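Software notes: what changed in Pandness this quarter

Pandness, our tool for checking and cutting hand-held gripper recordings, got its third release in December. Many of you write to us only when something breaks, so maybe you have not noticed what is new. In this item we explain the three changes that matter most for people who train policies on cloth, and we also write openly about one thing that is still not good.

For new readers: Pandness sits between the recording and the training. It reads the streams of the two grippers and the head view, puts them on one clock, finds where a grasp starts and ends, and throws out what a policy should not learn from. The planner and the controller come later and live in Idisham, which has its own pages on the wiki.

1. Grasp segments from the picture and the jaw width together

Until this release we cut the segments with the jaw width only. For a block or a cup this is enough. The jaws close, they stop at some width, and you have your grasp. With a towel the width goes almost to zero whether there is cloth in the jaws or not, and the old code was often wrong. Terry is somewhere in the middle: thick enough to leave a gap at a hem with several layers, too soft to leave the same gap twice.
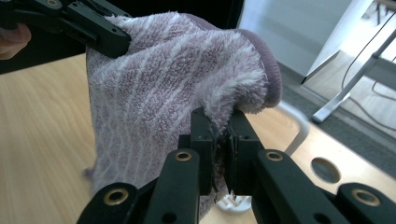
Striped terry towel held between the two grippers. The new segmenter looks at the cloth at the finger tips as well as the width.

The new segmenter takes a small crop at the finger tips from the gripper's own view and asks a light classifier one question: is there cloth between the pads, yes or no. The answer is combined with the width signal, and a grasp is accepted only when the two agree for 3 frames in a row. On our towel set of 900 episodes, the old version left 180 with at least one wrong cut. With the new version it is 19. We looked at these 19 by hand, and most of them are cases where the other gripper or a hanging fold covers the finger tips, so the crop shows nothing useful.

If you have your own thresholds in the config file, please note that the key min_width is now called grasp_width_floor. The old key is still read, but it writes a warning to the log.

2. Two-hand timing

The second change is in the clock. Folding needs both hands, and when the left stream is late compared with the right one, the policy learns to pull before the second hand is holding anything. We had exactly this behavior on the arms in the spring and for a long time we were looking for the bug in the controller, which was innocent.

Pandness now estimates the offset between the two grippers for each episode. Before, it was one number per session and we trusted it too much. The estimate compares the motion of each gripper as the head view sees it with the motion from the gripper's own tracking. It runs on an ordinary laptop, although on long episodes you will have time to make coffee.

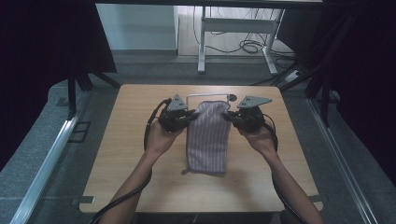 Head view, with both grippers at the upper end of the folded towel. The timing check compares this stream with the two gripper streams.

The head view is used for one more thing. We fit the outline of the towel on the table top and save it with each frame, so that the planner people can ask for "all frames where the cloth is a rectangle and both hands are holding the same side". This was a wish from the Okafor group and we like it a lot ourselves. The outline is stable when the cloth lies flat. When a part of it is lifted, the outline shrinks or jumps, and you should read the confidence value next to it before you use it for anything serious.

3. Replay in the browser

The replay window does not need a local install any more. You open the episode in Futero, press R, and the streams play side by side with the segments drawn under them. You can move a cut with the mouse, and the change is saved as a correction file – the original recording is never touched. Please give your corrections a short comment. A correction without a comment is difficult to judge half a year later, also for the person who made it.

What is still not good

Stripes. The outline fit likes strong edges, and a striped towel has many of them. With narrow stripes the fit sometimes chooses a stripe near the border and reports a towel which is a bit too small. Plain cloth does not have this problem. We tried to blur the picture first, and then we lost the folded corners, so this is not a solution. At the moment we are testing a fit which uses the table color as the starting point and grows inward. If you have recordings with checked or striped cloth and may share them, we would be happy to get them.

How to update

Run the update command inside your project folder and then rebuild the index once. Old correction files are converted during the rebuild. Questions go to the Pandness channel as usual, and the next open call for tooling questions is at 3 in the afternoon, link in the channel header.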